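Lodisora Pantry Words – README

Hi, and thanks for downloading! Lodisora is a word list of what people call things in their kitchens and pantries, and I've been putting it together in my spare time for far too long. It started as a spreadsheet I kept for settling arguments at dinner. Then Dong-geon Chae asked if he could have a copy, then his sister wanted one, and now it has a version number and a license. This is version 2, released February 24, 2021.

What's in the download

There are three files. words.csv is the main one, with one line per word per household. homes.csv tells you a little about each household (country, languages spoken at home, that kind of thing). notes.txt is where I put everything that wouldn't fit in a column, and I think it's the best part, so please don't skip it!

45 households filled in the form. Everybody got the same 26 prompts, things like "the end slice of a loaf" or "the drawer where the odd stuff goes," and they could write as many answers as they liked. A few people wrote one word each time. Myfanwy Vaughan wrote me what amounts to a short novel about bread rolls, and I kept every line of it.

Columns in words.csv

home – a short code for the household, matches homes.csv
prompt – the prompt number
word – what they wrote, spelling left alone
who – which generation uses it (kid, parent, grandparent, all)
mood – everyday, joking, or only when company's over
sure – yes or no, whether they were confident about the spelling

The "who" column is a bit of a mess. I changed the wording of that question halfway through, and the early households only had "adult" to pick from. I've left those as "adult" instead of guessing. If you're comparing generations, filter them out first.
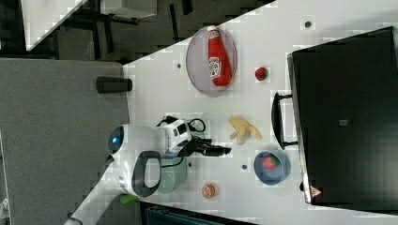 The prompts about sauces gave me the most trouble by far. I'd written "the red stuff in the bottle," thinking it was perfectly clear, and back came answers for hot sauce, barbecue sauce, beet relish and one brand of cough syrup. What I meant was plain old ketchup, the squeeze bottle kind with a white cap like the one lying on the plate up there, so in version 2 the prompt just says ketchup and asks what else you call it. The old answers are still in the file with the prompt number 10x, so you can tell them apart from the proper 10. I got ketchup, catsup, red sauce, tomato sauce, and "dip" from every house with a kid in it. Daniyal Mohmand's family has a word for the watery bit that comes out first, and I'm delighted to say I use it all the time now.

How I collected it

Mostly by email, with a form attached. Some households printed it out and mailed it back, and I typed those up myself, so any odd typos in homes coded with a P are probably mine. Johannes Potgieter checked all the Afrikaans entries and Bleddyn Gethin checked the Welsh ones – they disagreed with me a lot, and I went with them every time.

I didn't collect names, addresses or ages. A few people put family names in their answers ("Aunt So-and-so's jam") and I swapped those for [name]. If you spot one I missed, tell me and I'll fix it the same day if I can.

Fruit words

I nearly cut this whole section. Most fruit is boring from a word-collecting point of view, because an apple is an apple in nearly every house that answered in English. What saved it was the parts of fruit. People have wonderful names for the strings inside a banana peel, the leafy cap on a strawberry, the hard bit in the middle of a pear.
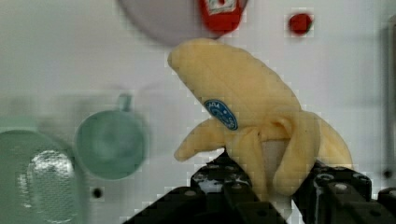 Cores and pits turned out nearly as good, and there's one household that names the pit differently depending on whether you found it with your teeth. All of that is under prompts 18 to 21, and there's more in notes.txt under "bits."

Things to watch out for

It's a small list made of friends, and friends of friends, so please don't use it to say how a whole country talks. Wales is hugely overrepresented (sorry, that's Bleddyn's choir). Accented letters should be fine if you open the files as UTF-8, but one popular spreadsheet program likes to chew them up, so import the file instead of double-clicking it.

License and changes

Use it for anything you like, just keep this README with it. New in this version: the ketchup fix, the P codes, and a corrected spelling in prompt 7 that I'd had wrong since December. I'm still taking new households, and the blank form is at the bottom of notes.txt.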